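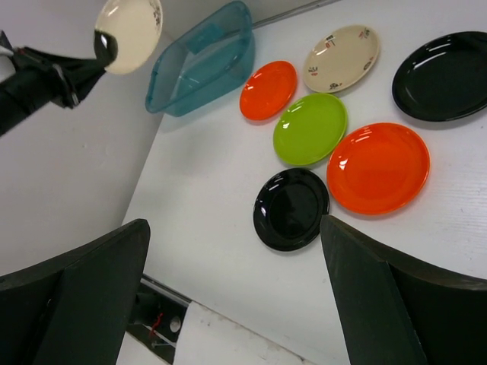
*Plates and blue basin on the white table.*

# Kitchen check, Clanard Hall, March

Checked by Mirta Ulloa, with comments. Copy to Eylül Uçar at the Rutherford office.

**Fire and gas**

- [x] Fire blanket on its hook. The pull tabs are free.
- [x] Extinguisher, needle in the green. The tag is from Sikcombe, last service January.
- [ ] Gas shut-off label. The letters are faded and I could not read them from the door. Please print a new one in a dark colour.
- [x] Stove knobs, all present. One is stiff but it turns to the end.

**Water**

- [x] Hot tap at the sink, 61 degrees after one minute. The warning sign is on the wall.
- [ ] Cold tap drips. I wrote this also in the last check, job number 413, and it is still open.
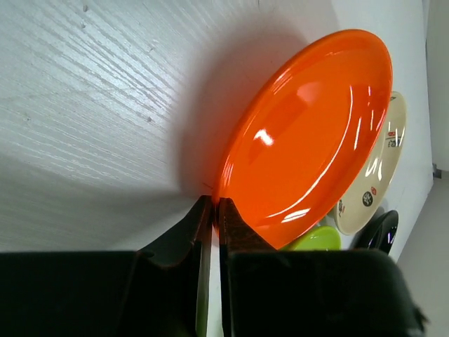 **Can we use the dishwasher before the new hose comes?**
Please wait for the hose. The old one has a soft place near the clamp, and I have closed the valve behind the machine.

**Electrical**

- [x] Safety switch tested with the button, it trips at once.
- [ ] Gakmont kettle. The cord has a cut near the plug, so I took it out of use and put it in the office cupboard.
- [x] Heater in the corridor, 3000 watts, has its own outlet. Nothing else is plugged in there. 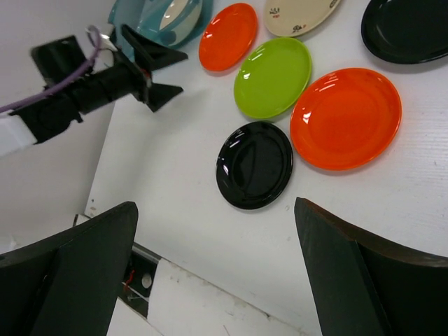
The power board under the window is a different matter. It was carrying the toaster and the coffee urn together, and it felt warm to my hand. I moved the urn to the wall outlet. Eylül, please buy a shorter cord so it does not cross the walkway.

**Floor and exits**

- [x] Back door opens from inside without a key.
- [ ] Rubber mat at the sink. One corner is curling up, and I caught my shoe on it.
- [x] Exit light works on battery.

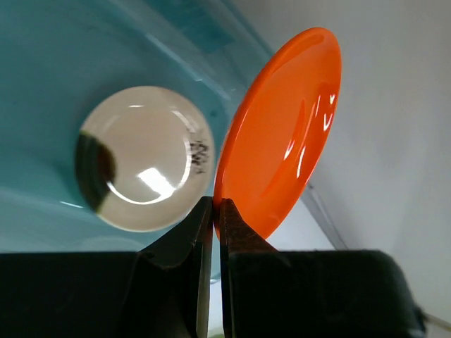 The ramp outside has still no grip strip on the lower half. The quote was about $4000 for the whole ramp, but I think the lower half can be done first. I will ask for a second price and write it on the next sheet.

Signed: M. Ulloa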